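Notebook, March, dye bench, 4 pm

Second go at the madder bath for the Udcombe yarn, and it's so much better than the first! I kept the pot low the whole time (Liis was right, I'd been cooking it far too hard) and the skeins came out a proper brick red. The first batch went that sad brown you get when you wander off to answer the phone.

Used 305 g of dry wool, scoured last night and left in the alum until this morning. Tap water again. I want to try rainwater next, but the barrel is full of leaves and I haven't had the heart to clean it.
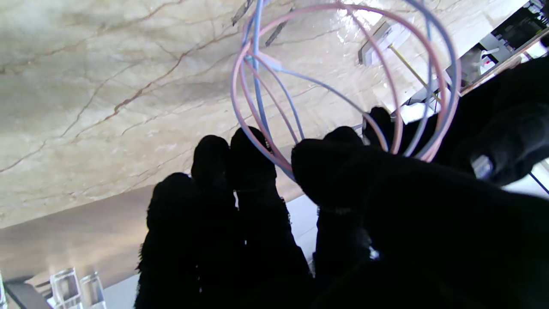 The afterbath still had plenty of color in it, so I threw in two of the small Treloar skeins just to see. They're a soft peachy orange now and I like them more than the main batch, typical. Benvinda wants to try one with an iron dip. Fine by me, but please please use the old enamel pot and keep it away from mine. Iron gets into everything.

Skein 4 has a pale band where I tied it too tight. Loose figure eights next time, and cotton ties, not the acrylic scraps from the drawer.

Washfastness test: cut a bit from each, stitched to white cotton, goes in with the 11 older samples tomorrow. Nobuhle has the gray card, need to get it back from her.

Almost out of alum. Ask Sarmīte if she's ordering.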